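The Unmade Surface: Beds as Storage in Shared Student Housing
Lindalva Miranda, Domestic Spaces module, final report

3. What we found

By June our group had 76 completed diaries from residents of the Vieira and Indska blocks in Gristville. Each person wrote down, morning and evening, what was on the bed apart from themselves. We had budgeted for a table with two columns, "clothes" and "other". The "other" column ended up with 58 different entries, among them a bicycle pump and half a lasagne (in its dish, we were assured).

Clothes still won comfortably. Most diaries had at least one garment or piece of cloth that was too clean for the wash and too worn for the wardrobe, and which therefore lived on the bed until somebody wanted to lie down. Phones came second. Residents said they put them down "for a second", a unit of time our diaries suggest can last until supper.

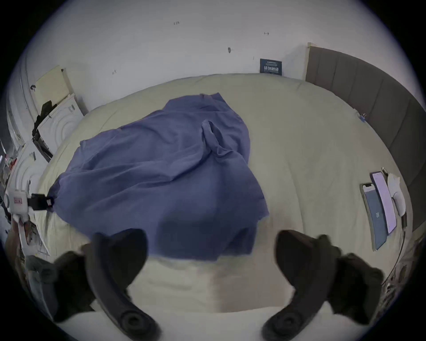

Figure 8. Blue cloth and two phones on a cream comforter, grey padded headboard behind.

The bed in Figure 8 is a fair match for what we came to call a mixed surface: fabric in the middle, electronics towards one side, a cable trailing down. Mixed surfaces were the hardest to clear. People folded the fabric quickly enough but then stalled over the small things, which had no obvious home and were mostly moved to the pillow.

4. The folding trial

We asked residents to try the Stoltura method, which involves folding everything into thirds and standing it upright in a drawer. It lasted almost 3 weeks. The main complaint was that it requires a drawer with space in it. One resident folded her things beautifully and left them on the bed, and we have recorded this as partial compliance.

5. Limitations

All diaries were self-reported, and several were visibly filled in on the same evening with the same pen. Mine was one of them.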